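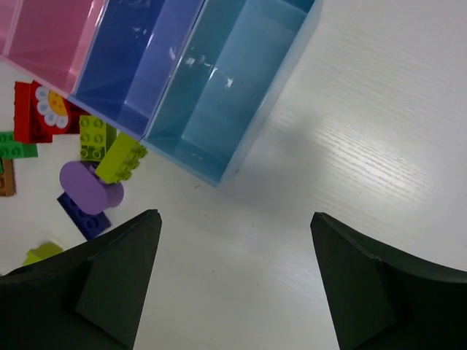 4. Sorting Without Instructions

4.1 The problem with compartments

Anyone who has bought a compartmented organizer knows the sequence. The box comes home, the small parts go in by color, and within the month every section holds the same brown-green mixture that used to live in the biscuit tin. Our interest is in how this happens. Organizers are sold on the idea that things come in kinds, and that there is one slot per kind. Toy building pieces are a useful test of that idea, being cheap, washable and very bad at belonging to one kind only.

The pieces in our sets differ on at least three counts: color, outline, and whether they are plain or printed. A household that sorts by color will put a red brick and a rounded red piece together without a second thought. A household that sorts by shape will not, and will then have to decide what "rounded" means, usually at the table and usually with some heat. The Walo sorting guide, which we used as our baseline, solves this by having a section called Other. In our October sessions Other was full before anything else was.

4.2 Material

The full collection, known to us as Furkel, holds 3494 pieces. Small mixed groups were drawn from it and laid out in front of the organizer, which has sections of unequal width in pink and blue. The colors of the sections were not explained to the participants. Figure 3 shows one layout, with a green brick in the light-blue section and the loose pieces still on the table. 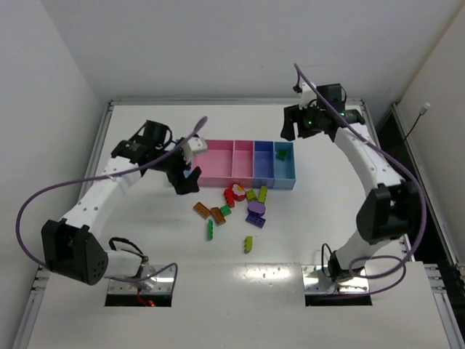
Figure 3. Organizer and loose building pieces. Reds, greens, browns and purples, and no compartment to match any of them.

The mismatch matters more than we had planned for. Several participants looked for a red section, failed to find one, and settled on pink as the nearest relative. Greens went to blue on similar grounds. Browns had no relatives at all and tended to be handled last, which we had put down to their being dull until the participants put it down to the box.

4.3 What people did

Of 259 sorting sessions, 30 ended with every piece in a section and a rule that the participant could state aloud. In 13 of these the rule was "big ones in the big one" - a principle that the Karpenko scale of household order does not recognize, but perhaps should. The remaining sessions ended with a rule plus exceptions, or with exceptions only.

Greens caused the most trouble. Lime green and ordinary green were treated as one color by people in a hurry and as two by people who had already finished the reds. We coded both as correct, following Gimik, whose manual is silent on the question.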